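Matham Street Community Garden, minutes of the April get-together

We kicked off at 7 pm in the back room at Nondstead Hall, and I'm on notes again, so apologies in advance for my spelling (and for the crumbs on the sign-in sheet).

Last month's minutes were read and everybody was happy with them, apart from the bit where I wrote "chicken" for "chicory".

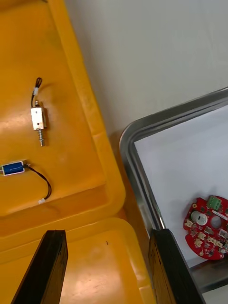
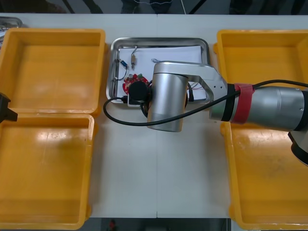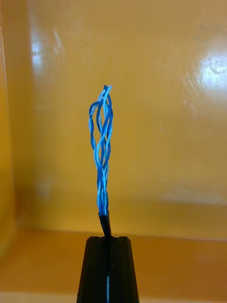 Money first. We've got $495 in the account after paying $104 for the new hose and fittings. I thought that was steep for a hose, but I was outvoted! Plot fees are still coming in: 41 plots paid up, two to go, 43 all up.

Water. The tap by the Trorier Road gate is dripping again. We agreed to ask the council one more time before calling a plumber. Please turn it off hard when you leave, and then give it another little twist.

Compost. Long chat about this one. The middle bay is full of lawn clippings and it's gone slimy, so no more grass until winter please, and bring cardboard if you have it (plain brown, tape off). Somebody asked about citrus and we went round and round on that. I've put it down for next time.

Seedlings. Tan Nursery has offered us their leftover broccoli and silverbeet at half price. Yes please, said everyone. We'll spend up to $43 and share them out at the working bee.

Other business: the shed key goes back on the hook, not in your pocket. Mine was in my pocket. Sorry.

Finished at 8.20 pm, then tea and a very good lemon slice. Next meeting is same time, same room.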